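Gunau Cloth Handling Stack: Frequently Asked Questions

Answers for people installing, tuning or debugging the software. Last revised in March, for release 2.
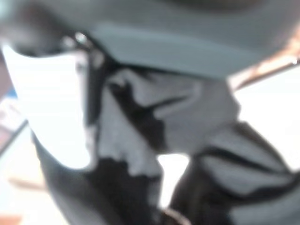
Why not drop the wrist view altogether and plan from the overhead camera, one reader of the Alholm forum asked, when the fabric is a blur by the time the fingers get near it? The overhead camera loses the cloth as soon as the hand covers it. The wrist stream is the only view left for the last part of the approach, and a blurred view still carries large shapes and strong contrast. The grasp policy uses those. It doesn't need thread detail.

What does the stack include?

Four packages: the camera drivers, the grasp policy, the motion planner (Conberg) and the log viewer (Macaraeg). You can run the planner without the policy if you have your own source of grasp targets. The log viewer runs on its own and doesn't need a robot connected.

Which camera does the policy listen to?

Both, but not equally. Far from the cloth, the overhead view picks the grasp region. Once the hand is inside the handover distance, the wrist view takes over and the overhead input is masked. The handover distance is set in the policy config and defaults to 20 centimeters. If you change it, retrain or at least fine-tune. A policy trained with one handover distance behaves badly with another.

Should I sharpen the wrist images first?

No. We tried it. Sharpening makes halos along folds and printed patterns, and the policy starts treating the halos as edges it can pinch. Leave the frames as they come from the driver.

How does it tell a fold from a printed pattern?

Not reliably from a single frame. Dark print on light cloth can look the same as a deep crease. The policy takes a short window of wrist frames along with the arm pose for each one. A crease shifts and changes shape as the hand moves, while print stays fixed to the cloth surface. If you're working with bold black-and-white fabric, put plenty of it in your training set. Plain towels alone won't get you there.

Part of the gripper is always in the wrist view. Do I mask it?

Leave it in. The policy learns where the gripper sits in the image and uses it as a reference. If you swap fingers for a different shape or color, record new episodes before you trust the old weights.

My whites are blown out. Does that matter?

It matters if auto exposure is on. The brightness then jumps when pale cloth fills the view, and the policy sees that jump as motion. Lock the exposure in the driver settings. Some clipping on white fabric and background is fine as long as it stays the same through the episode.

How many episodes do I need?

Our base set for the crumpled cloth task has 296 episodes. For a new fabric type, start from the base weights and add your own recordings in small batches, testing after each batch. Watch the failures in the log viewer before recording more. Most of the time they share a starting pose, and that pose is what you should record.

The arm stops just short of the cloth. What's wrong?

Usually the planner is treating the cloth as a solid obstacle. Open the Conberg scene settings and check that the cloth region is marked as contact allowed. If it is, look at the table height. A table entered too high will stop the arm in the same place, and the error message is the same for both. We know that's confusing — a separate message is on the list.

The gripper closes on nothing but the software reports a grasp.

Check the finger width threshold. Thin cloth barely changes the closed width, so a threshold tuned on towels gives wrong answers on shirts. Run the threshold tool once with the fingers empty and once with a single layer held between them, then set the value between the two readings.

Can I replay a run without the robot?

Yes. Macaraeg plays back both camera streams, the arm pose and the policy output on one timeline. Logs from release 1 open, but they have no finger width channel and that panel stays blank.

When do new builds come out?

Nightly builds go up every Friday through the test queue only. Yes, the name is wrong, and changing it would break too many scripts. Stable releases are posted on the downloads page when they're ready.

Where do I send a bug report?

Use the Alholm forum, in the cloth section. Attach the log file and your policy config. Screen recordings of the viewer are hard to work from, so please send the log itself.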